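Ein **Terrassentisch mit Glasplatte** (auch Glasgartentisch) ist ein für den Außenbereich bestimmter Tisch, dessen Tischplatte aus Glas besteht und auf einem Untergestell aufliegt oder darin eingelassen ist. Er wird meist zusammen mit leichten Stühlen oder Armlehnsesseln aufgestellt und dient als Ess-, Kaffee- oder Arbeitsplatz auf Terrassen, in Innenhöfen und auf Balkonen.

## Bauform

Verbreitet sind runde, quadratische und rechteckige Platten. Runde Tische haben keine Kopfseite und lassen sich von allen Seiten gleich gut besetzen; bei kleinen Durchmessern finden 2 bis 4 Personen Platz. Das Gestell besteht in der Regel aus Metall, seltener aus Holz oder Kunststoff. Schräg nach außen gestellte Beine verbessern die Standfestigkeit, nehmen aber etwas Fußraum weg.

Als Plattenmaterial wird überwiegend Einscheibensicherheitsglas verwendet. Es wird nach dem Zuschnitt erhitzt und rasch abgekühlt, wodurch an der Oberfläche Druckspannungen entstehen. Bei Bruch zerfällt die Scheibe in kleine, meist stumpfkantige Stücke. Nachträgliches Bohren oder Schneiden ist nicht möglich, ein Loch für den Sonnenschirm muss daher vor dem Härten angelegt werden.

### Oberfläche

Neben glatten Scheiben sind Strukturgläser üblich, etwa mit gewellter, gehämmerter oder genarbter Oberfläche. Die Struktur streut das Licht, mindert Spiegelungen und lässt Wassertropfen und Fingerspuren weniger auffallen. Gläser dieser Art erscheinen je nach Einfärbung und Untergrund grünlich oder grau. Die Struktur kann auf der Ober- oder auf der Unterseite liegen. Liegt sie oben, stehen sehr schmale Gefäße unter Umständen nicht ganz eben, und Papier lässt sich darauf schlecht beschreiben. 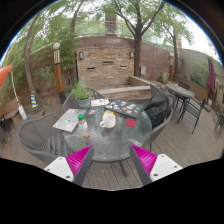
## Bestuhlung

Zu Glastischen werden häufig Stühle mit geflochtener Rückenlehne kombiniert. Das Geflecht besteht heute meist aus Polyethylenbändern oder beschichteten Schnüren über einem Metallrahmen, früher auch aus Rattan oder Weide. Gebogene Lehnen, die in die Armlehnen übergehen, folgen der Rundung des Tisches und erlauben es, den Stuhl nahe heranzuschieben. Sitzflächen mit Latten oder offenem Geflecht lassen Regenwasser ablaufen.

Die Stühle werden im Alltag auch als Ablage genutzt. Jacken und Taschen hängen über der Lehne, wenn eine Garderobe im Freien fehlt.

## Nutzung als Arbeits- und Kaffeetisch

In Bürogebäuden, Hochschulen und Gemeinschaftsbüros stehen Terrassentische oft in Höfen, die in den Pausen und für kurze Besprechungen benutzt werden. Auf der Platte sammeln sich dann Gegenstände aus beiden Bereichen: zugeklappte Laptops, Becher, Untersetzer, Handzettel und Aufkleber. Eine Topfpflanze gehört vielerorts zur festen Ausstattung.

Die Innenarchitektin Shona Lockyer beschreibt den Hoftisch in ihrem Aufsatz *Draußen sitzen* als »Möbel ohne Zuständigkeit«. Sie untersuchte 700 Tische an Bürostandorten und fand auf den meisten eine Mischung aus Arbeitsgerät, Geschirr und Werbematerial vor. Der Gestalter In-ho Um widersprach dieser Darstellung in einem Vortrag im Juni teilweise. Er führte die Mischung vor allem auf die geringe Größe der Tische zurück – auf größeren Platten bildeten sich getrennte Bereiche für Essen und Arbeit.

### Aufkleber auf Laptops

Mit Aufklebern bedeckte Laptopdeckel sind an solchen Tischen ein gewohnter Anblick. Die Aufkleber stammen überwiegend von Veranstaltungen, Softwareprojekten und Vereinen und werden lose ausgelegt oder zusammen mit Handzetteln verteilt. Manche Besitzer kleben sie in Reihen, andere verstreut oder dicht nebeneinander. Bei baugleichen Geräten erleichtern sie zudem die Unterscheidung.

### Getränke und Untersetzer

Keramikbecher und abgefüllte Kaffeegetränke in Glasflaschen sind im Freien gleichermaßen gebräuchlich. Flaschen mit Schraubverschluss haben den Vorteil, dass sie zwischendurch wieder verschlossen werden können und keine Insekten hineingelangen. Offene Becher hinterlassen auf Glas leicht ringförmige Spuren, die auf Strukturglas schwächer hervortreten als auf einer glatten Scheibe. Runde Untersetzer aus Kork, Filz oder Silikon beugen dem vor und dämpfen das Geräusch beim Abstellen. 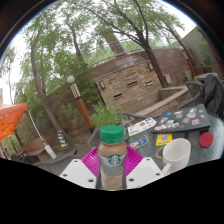
## Aufstellung

Geeignet sind ebene, tragfähige Beläge wie Steinplatten oder Holzdielen. Auf Dielen sollten die Füße nicht in den Fugen stehen. Verstellbare Gleiter gleichen kleine Höhenunterschiede aus. Höfe mit hohen Natursteinmauern bieten Windschutz, speichern aber an sonnigen Tagen Wärme, die auch am Abend noch an die Umgebung abgegeben wird.

Bei starkem Wind können leichte Gestelle kippen. Der Hersteller Rekesen empfiehlt für sein Modell *Sisitz*, die Platte vor Stürmen abzunehmen und stehend auf einer weichen Unterlage zu lagern.

## Pflege

Zur Reinigung genügen Wasser, ein mildes Spülmittel und ein weiches Tuch. Bei Strukturglas wird eine weiche Bürste verwendet, mit der sich Blütenstaub aus den Vertiefungen lösen lässt. Scheuermittel und Metallschwämme verursachen Kratzer. Die Auflagepunkte zwischen Glas und Gestell sind mit Kunststoff- oder Gummipuffern versehen, die bei Versprödung ersetzt werden müssen.

## Siehe auch

- Gartenmöbel
- Bistrotisch
- Einscheibensicherheitsglas
- Untersetzer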